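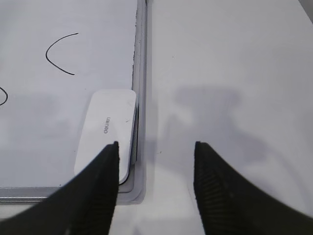 Chapter 4
Closing the Loop: From Wrist View to Motion Command

In Chapter 3 the arm followed a path that had been worked out in full before it moved. That is enough when every object sits where the program expects it. A whiteboard eraser on a flat board is a harder case. It is white on white, it has little height, and the aluminum rail of the board runs close beside it.

This chapter builds a controller that corrects its path while the arm is moving. It takes frames from the wrist camera, estimates the offset between the gripper and the target, and sends a small velocity command. Then it does the same thing again.

Three problems come up early. A segmenter that relies on brightness will merge the eraser with the board. The arm's own shadow moves across the table and can be mistaken for an object. The fingers also cover part of the target, so the estimator has to work from an incomplete outline.

We use the Tredano task set, written by Adelino Amaral for the Sampaio course. It has 2,074 labeled wrist frames, 119 of them held back for testing. The control loop runs at 100 Hz, and the camera is slower, so Section 4.2 covers what to send between frames.

4.1 Coordinate Frames at the Wrist

You will need the camera-to-gripper transform from Exercise 3.6. If you skipped that exercise, do it now. Write the transform as a 4 by 4 matrix and check that its rotation part is orthonormal before you go on.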